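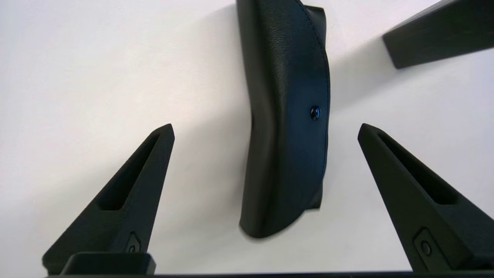 4.2 Budgeting for fingers and spares

Papers > Vidal Project > Planning for Shared Tabletop Cells
Last updated Fri 10 March

The largest surprise in our plan for the Dullitz lab was how much of the useful spending sits at the very end of the arm. We had expected the arm itself to dominate every discussion. Instead, most of the planning went into fingers, and we are glad it did, as this turned out to be the most rewarding part of the whole exercise!

Tapered fingers with narrow tips suit soft, padded items with a stitched cover, where the jaws have to come in from both sides without pushing the item away. They also wear and break sooner than anything else in the cell. We therefore set the yearly allowance at 30 finger pairs per arm, against 17 in the first draft, and moved the difference out of the service contract offered by Vudix. Each wrist camera is bought together with its gripper and entered as a single line, so a replacement never leaves a station with one and not the other.

4.3 Choosing objects before choosing hardware

We strongly recommend fixing the object list before asking for quotes. Our list of 300 household items was drawn up first, and the payload, jaw opening and table size were all read off from it. A pouch that lies flat and a bottle that stands upright ask very different things of a gripper (Figure 3), and a quote that covers only one of them is hard to compare with the rest.

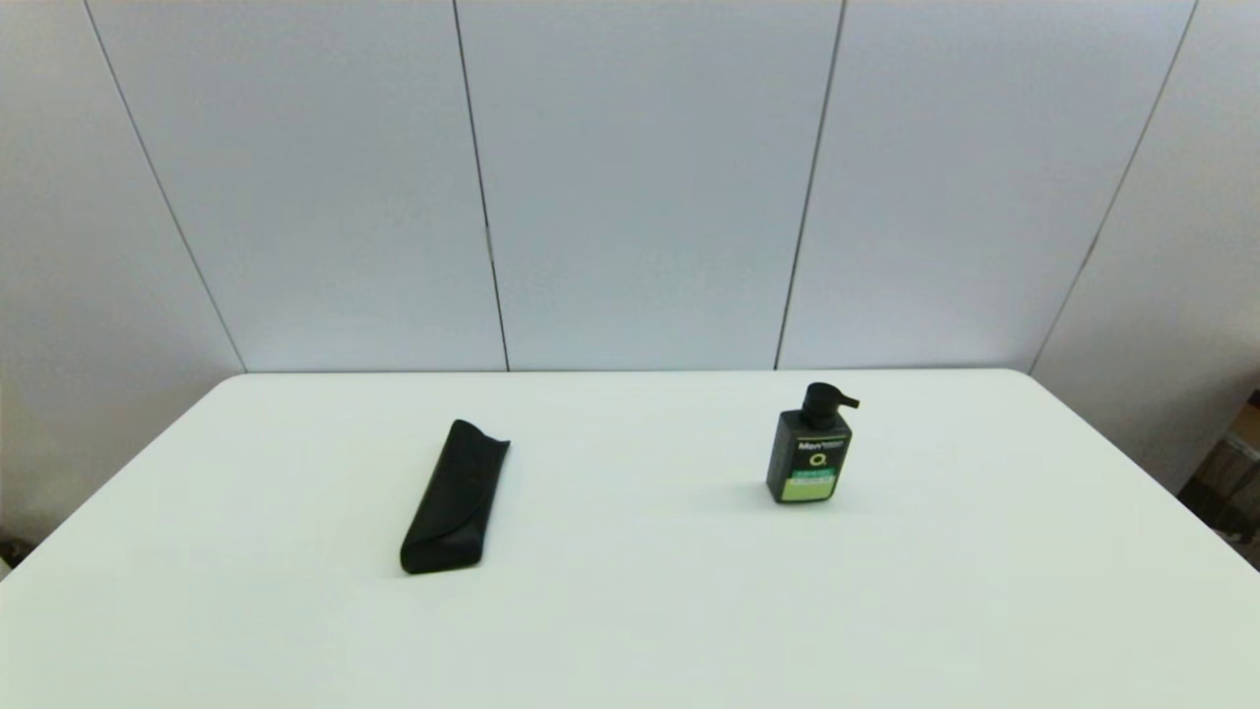
Figure 3. Glasses case and pump bottle on the white table, with gray panels behind.

The table and panels are the cheapest items in the plan, and we would buy them again without a second thought. A plain, pale background made it easy to compare cameras from Fidside with the older stock - same objects, same surface, new lens. Lighting was costed separately and came in under its allowance.

Orders for the remaining stations go out in May. Delivery times differ widely between suppliers, so the plan holds 3 months of finger stock in the lab at all times. Shipping is budgeted under general costs and is left out of the per-station totals in the next section.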